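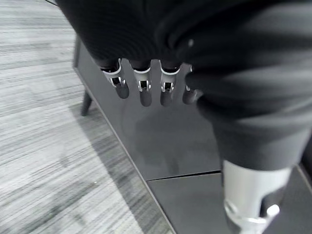

The line for the town meeting in Wungate starts forming a little before six, and by the time the moderator taps the microphone there are 152 people on folding chairs in a school gym, ready to argue about a culvert. I have been to a lot of political events, and I can't think of one I enjoyed more!

Wungate has 2000 registered voters, and any one of them can walk in, pick up a colored card and vote on the town budget line by line. There's no mayor. Three selectmen handle things between meetings, but the money belongs to the room. Last March the room spent 40 minutes on a plow truck, cut the price by a third, then put most of it back after a woman in the fourth row explained what happens to a cheap hydraulic pump in February.

That exchange is why I keep going back. People change their minds out loud, in front of their neighbors, and then they raise a card and have to own it. I've watched a man speak against the library's Sunday hours, sit down, listen to a high school sophomore, and vote for them (he grumbled, but the card went up).

The next town over, Stimlow, gave up its open meeting and went to mailed ballots. Turnout jumped, and I don't want to wave that away. Parents with night shifts can vote in Stimlow, and in Wungate they mostly can't. But a ballot only lets you say yes or no to a number somebody else picked. The plow truck would have passed or failed, and the pump would never have come up. 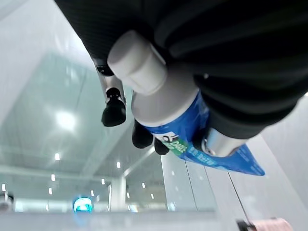 So can a small crowd really speak for a whole town? It speaks for whoever shows up, and under Wungate's bylaws any decision it makes can be sent to a townwide vote if 200 voters sign a petition within the month.

That petition rule has been used once, over a zoning change on the Ban road. It took a cold week of door knocking to collect the names, and the townwide vote went the same way as the meeting had, by 84 votes. Both sides still bring it up, with real pleasure.

The moderator would like to try childcare in the cafeteria next year, plus an earlier start - five o'clock, with soup. I hope it passes. It'll need a motion, a second and a line in the budget, and I'd bet on a good half hour about the soup.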